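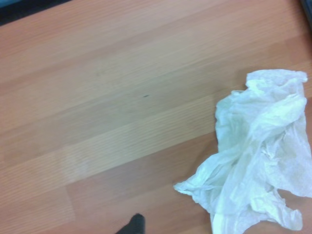

wood grain, planks on the diagonal

Ganddale Community Board > Local Government > County recovery campaign, anyone going?

pcoetzee_G
Just got home from the kickoff and I'm so glad I went!! The health department wants every clinic in the county screening for alcohol and pills by February, plus 2 new counselors at the Tshabalala Center. 290 people signed up to train as peer supporters. In this town!

millroad_deb
Signed up for the training too. Is it still Saturday mornings?

pcoetzee_G
Yes, 9:30, side entrance. Bring the form or they make you fill it out again.

tranis77
Glad you're excited but we had one of these under the last county board. Big launch, banners, a walk down Main, then the money went to roads. What's the budget after the first year?

pcoetzee_G
Fair question. Osvaldo Russo said the second year is in the draft, not voted on yet. I still think it's the best plan we've had (the doctors are on board this time, which is huge).

tranis77
Draft means nothing. Call me when it passes.

Poltska_Rd
I'm with tranis on the money but the hotline took 1,473 calls last year and somebody has to pick up the phone. My brother waited weeks for a bed. I'll take a draft over what we had.

millroad_deb
When's the vote? I'd go to that.

pcoetzee_G
Next county meeting, 7 pm. I'm signing up to speak! Anybody want a ride from the Poltska side, message me, I have room

tranis77
I'll be there. Probably arguing with you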